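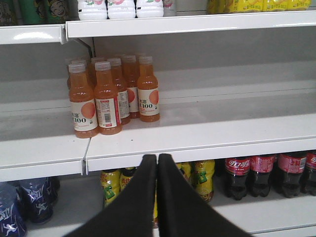

Orange juice on the middle shelf.

Lultetti Village Shop: monthly safety walk-round, September
Walked by Ronja Granström, with Fouad Daher on the stepladder

1. Front door and mat. OK
The new mat lies lovely and flat, and I only wish we had bought it before last winter. The closer still shuts a bit smartly behind prams, so Fouad will give the screw a quarter turn on Sunday before we open.

2. Fire exit. ACTION
Clear on the inside. Outside, the Grallico bread crates had crept back across the path again (I do know how it happens, the driver is a dear and always in a hurry). Moved while I was there. Please ring me if you see them back.

3. Extinguishers. OK
Both gauges in the green, pins and tags in place. The one by the till, number 219, has a loose bracket that wants a longer screw.

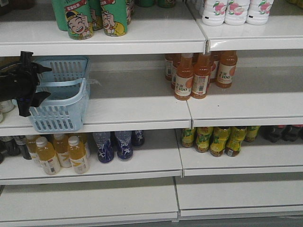
Drinks shelving, with a light-blue basket.

4. Electrics. ACTION
The extension lead behind the Foltent freezer is warm to the touch and I'd like it gone, please. Mykhailiuk have quoted roughly 200 for a proper socket, and I think we should just say yes. The fan heater is rated at 2000 watts and must go straight into the wall, never into that lead, however chilly your ankles are!

5. Stockroom. OK, with a grumble
Heavy boxes are down low, as agreed, and it looks so much better. The stepladder has lost one rubber foot, so it's tagged and out of use until a new one comes.

6. First aid box. ACTION
Eye wash out of date, and only two large plasters left. I've added both to the order.

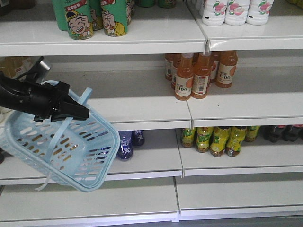
Who signs the sheet if Ronja is away?
Fouad does, and he leaves the copy in the blue folder under the till.

7. Lighting. OK
One tube flickering over the cards, spare fitted by Fouad.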